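Taking the Old Machines Apart
Halonen opens its disassembly workshop to the public for an afternoon

The building that houses the Halonen workshop was designed for storing office furniture, and the loading doors are still its most impressive feature. On 4th August those doors were raised for the second open day in the history of the project, and visitors were invited to walk the length of the floor and see how a robot arm is being taught to work on discarded desktop computers.

Halonen was established to study a narrow question: how much of the work of taking a computer apart can be handed to a machine, and at what cost. The workshop receives retired equipment from schools, clinics and small offices across the county. In the year to June it took in 2,584 desktop computers. Most were stripped by hand at the benches along the north wall, where a trained technician can reduce a tower to sorted parts in less time than it takes to fill in the paperwork for it.

The robot is slower. The staff who led the tours said so at the outset, and the figures posted near the entrance made no attempt to hide it. The current program covers 4 operations inside the case, each practiced separately before any attempt is made to join them. A full practice cycle is repeated 30 times before the results are reviewed and the settings are changed.

Visitors were admitted in small groups and stood behind a painted line. A member of the technical staff explained the layout of the cell, which will be familiar to anyone who has spent time in a repair shop. The computer is laid on its side with the panel off. A fixture plate with raised holders stands beside it on the slotted table. The arm works from overhead, and the area it may enter is fixed in software by Dultell, the control package on which the project was built.
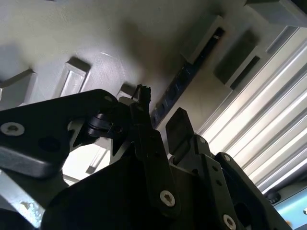
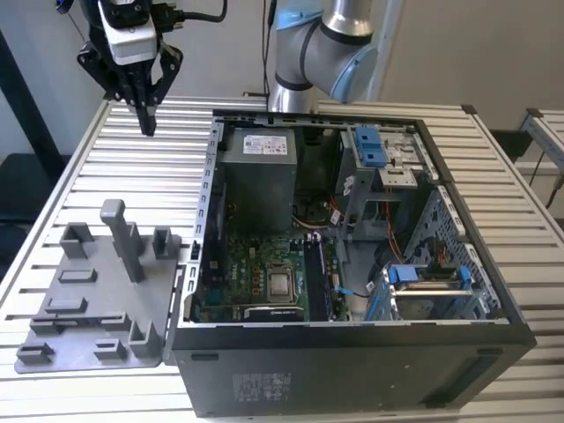
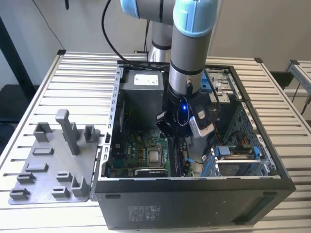
The Halonen disassembly cell, with its robot gripper at close quarters and, in the second and third pictures, an open desktop tower on the worktable.

Much of the discussion at the line concerned the insides of the computers themselves. A desktop tower was made to be opened by a person, who can tilt the head, shift a bundle of wires with one finger and feel a latch give way. The arm has none of these habits. Wiring that hangs across the middle of a case is an obstacle of a kind that differs from one machine to the next, even between two towers of the same model. The technical staff regard cables as the hardest part of the program, ahead of screws and well ahead of the drive latches, whose bright plastic is easy for a camera to find.

Several visitors asked why the project does not use a press or a shredder. The answer given was that shredding recovers metal, while careful removal recovers parts. A working memory module or power supply can be tested and placed in another computer, and Halonen passes such parts to Kidutden, the refurbishing program that shares its building and supplies low-cost machines to families with children in school.

The second half of the tour was given over to the parts room. Shelving there is managed by Illico, a stock system that the staff adapted from one used in a lending library, and it still describes every item as being on loan. Visitors were shown how a tested part is labeled, shelved and matched to a waiting order.

The open day drew 66 visitors, among them instructors from two technical high schools who are considering a joint course with the workshop. Questions at the close dealt largely with employment. The management stated that no bench position has been removed as a result of the robot program, and that two technicians have been retrained to supervise the cell. The bench crew will continue to handle laptops, which the project has no present plan to automate.

Groups wishing to visit at other times may write to the workshop office. Children are welcome when accompanied by an adult, and closed shoes are required on the floor.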